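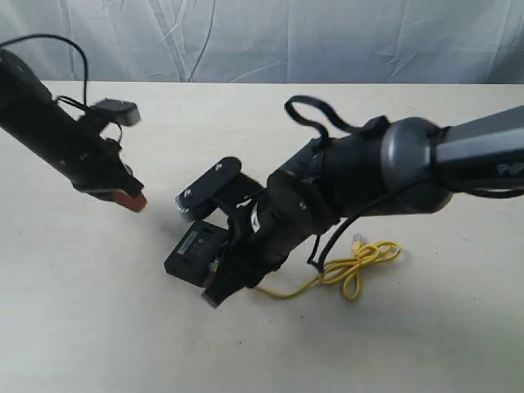
Two arms and a coil of yellow cable on the table at Zomwood's workshop in Sirkcombe.

I drove out to Sirkcombe on a Sunday in July because the Zomwood open house flyer said "teach a robot in minutes." I have heard that before, usually from people selling something. Admission was free and so was the coffee, which was bad.

The teaching is done two ways. In the first, you take hold of the arm and walk it through the job while the software records where the joints go. In the second, you stand at a station with a pair of handles and the arms on the table copy you. Zomwood calls this second one Festix. Leandro Urquijo, who ran the afternoon session, told us a cable task wants 200 good demonstrations before he'd trust the thing to try it alone. So much for minutes.

He was fair about it when I pressed him. Their largest set so far is 2258 recordings, all of one job, and he would not give me a success rate. "Depends on the cable," he said. I wrote that down and underlined it.

I got 8 tries at the handles. The delay is small but you notice it, and you feel nothing at all through the grips, so you end up judging every pinch by eye. My first three tries were junk. The woman after me did better, and she told me she runs a sewing machine for a living. That made me wonder whose skill the robot is picking up, and what she'd be paid for it.
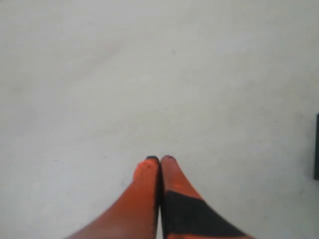

My main gripe is with what gets counted as a demonstration. Every try was saved, including the ones where I missed and closed on nothing, and sorting them out later is somebody's job. The view from the wrist doesn't help as much as you'd hope. With the two orange fingers shut tip to tip, they take up a good piece of the lower middle, and past them it's mostly plain gray surface with very little to judge distance by. Urquijo said people get used to it. Maybe so, but I didn't in my turn.

Guiding the arm by hand went better. It's stiffer than it looks and my shoulder was sore Monday, but at least you know where you're putting it.

There was a sales table for the Herrero package, which bundles the handles with the recording software. No price on the sheet. I asked twice and was offered a call.

Would I go again? Yes, if they'd let me bring my own cable.

3 comments

dalem_shop: Same experience with the handles. No feel, so I squeezed way too hard every time.

Patty R.: Did they show it doing anything by itself? That's the part I'd drive out for.

overhandknot: @Patty R. Not in the morning session. Lots of slides though.

We use cookies to remember your settings. By continuing to read you accept this.

Contact | Copyright, all rights reserved | Back to top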